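Re: [planner-list] collision margin for open containers

On 23 May 2022, Lenni Kokkonen wrote:
> With the margin from the Fillham config my left arm refuses every
> grasp inside a bin. Planner returns error 513, start state in
> collision. Does anybody use a smaller value?

Hello Lenni,

I had the same error on our two-arm cell. 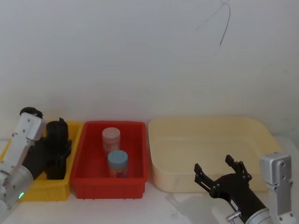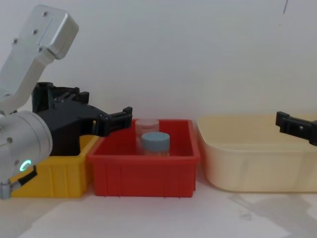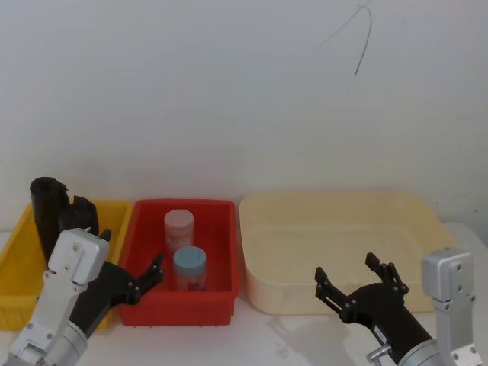 The margin is applied to the closed shape of the container, so the planner sees each bin as a solid block. In version 2 of Bason you can set a hollow model for each object, and then only the walls and the floor get the margin. I did this first for the red bin, where the two jars stand so close together that a finger needs all the free space it can get – a solid block leaves none. Please keep the margin on the rim, the gripper passes near it very often.

The setting is in the object file, not in the planner file. It took me one afternoon to find it. Can you send me your object file, please? I will compare the wall values with mine.

Regards,
El Ouafi planning group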